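Basketry and Woven Containers
Handout 3: Round Bases, Sides and Borders

Course leader: Satish Namboodiri
Revised 16/05/2021

Scope

The first two handouts covered strand preparation and flat mats. The present one deals with shallow round baskets built on a spoked base. Oval bases are treated in Handout 7. Coiled work has its own unit in March and is left out here, apart from one comparison under Terms.

Terms

Base: the floor of the basket, from the center to the point where the spokes turn upward.
Spoke: a strand running from the center outward. In some books the same strand is called a stake once it has turned up into the side. We use "spoke" throughout.
Weaver: a strand that travels around the basket, crossing the spokes.
Hub: the place where the spokes cross at the center of the base.
Upsett: the rows worked at the turn from base to side.
Border: the finish at the top edge. It locks the spokes and stiffens the rim.
Coiled basket: a basket made by stitching a continuous core to itself. It has no spokes and is not woven in the sense used on this course.

Base construction

Spokes are normally laid in two groups, one across the other at right angles. In a square hub the groups are equal in width and the crossing is left as a visible square. The first rows of weaving go around the groups as units. After that the groups are opened, first into pairs and then into single spokes, and spaced at even angles.

Opening too early makes the hub loose. Opening too late leaves wedge-shaped gaps between the corners of the square and the first full row. Both faults are easiest to find by holding the base up to a window.

Simple over-under weaving with one continuous weaver requires an odd number of spokes. With an even number, either use two weavers and let one chase the other, or work pairing, in which two weavers cross between spokes. The Girnton pattern sheets assume pairing for the base and a single weaver for the sides, with 2 spokes cut out or one added at the upsett. Check the sheet before cutting.

Sides

The angle of the side is set in the first rows after the upsett and is difficult to correct later. For a shallow bowl the spokes are allowed to lean outward, and the weaver is laid with little tension. Strong tension draws the spokes in and gives a straight or closing wall.

As the circumference grows, so does the gap between spokes. Where the gap exceeds about twice the width of the weaver, insert a bypass spoke beside each existing one or change to a wider weaver.

Borders

A trac border is quick and flat. A rolled border is thicker and suits baskets that are lifted by the rim. A plaited or braided border takes the most material: allow spoke ends of over 127 mm beyond the last row for the sizes made in class, and more if the strand is thick. Keep the angle of each turn the same, and hide the joins on the inside.

Materials

Natural cane must be soaked before use and may split if bent dry. Synthetic strand, usually an extruded plastic, needs no soaking and can be wiped clean. It is springy, so rows have to be packed down more often, and cut ends need to be trapped under a neighboring strand. A glossy surface shows the direction of each crossing well, which helps when reading a pattern from a finished piece.

Reference piece for reading

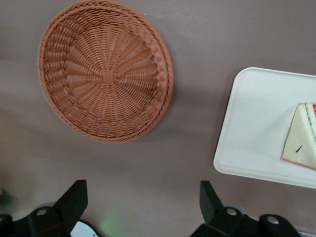
Kieran Flanagan: I'd put the point about reading from the center in bold. I began my copy of the Jalham bowl at the rim, got the border right, and then found my spoke count didn't fit a square hub at all. I had to undo the lot.

Reading a finished basket

Work outward from the hub. Record the type of hub, the number of spokes, the base weave, the row at which the side begins to rise, and the border. A shallow basket can be read from directly overhead, but rows on the wall are foreshortened in that view and should be counted from the side.

Exercise

Draw the hub and the first three rows of the reference piece in plan. Mark each over and each under. Then make a sample base in synthetic strand using the same kind of hub, and bring both to the next session with your cutting list. Sketches may be in pencil.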